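Ticket 54 – Pagano head camera kit, trial unit
Opened by: Rindonthorpe site
Product: Pagano headset, recorder and hand-tracking software
Supplier: Tovcombe
Priority: Normal
Status: Open, waiting on supplier

Problem
Hand tracking drops out during shelf tasks. The overlay is fine while the hands are apart, then the left and right labels swap when both hands close on the same item. Happens with bottles and with soft packets. Single-hand picks are not affected.

Setup
Two headsets on trial, both on the firmware they shipped with. Recorder worn on the belt. Output goes to Trutley for arm training, and they reject any clip with swapped labels.

Tried so far
Restarted recorder and headset. No change.
Swapped the cable between the two headsets. The fault shows on both.
Reran the wrist calibration with sleeves rolled up. Swaps came less often but did not stop.
Lowered the camera tilt by one notch. Worse – the forearms filled too much of the view.
Put the tilt back to default.

Update, 13 September 2019
Supplier asked for a case with both hands coming in on one bottle. Used the toilet cleaner on the middle shelf, with the detergent packets on the shelf below.

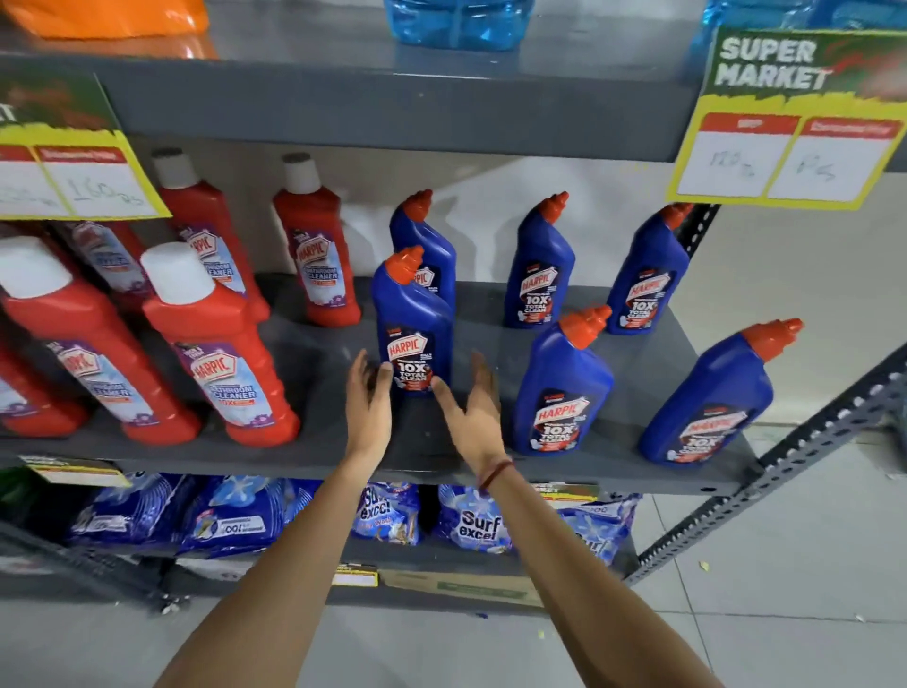
Supplier also asked whether the smoothing setting was on. It was, at level 2. Turned it off and the swaps still occur, with more jitter at the fingertips. Back on for now.

Outstanding
Need a date for the firmware fix. Need to know if old recordings can be relabeled or have to be done again. We will not decide on buying the kit until both are answered.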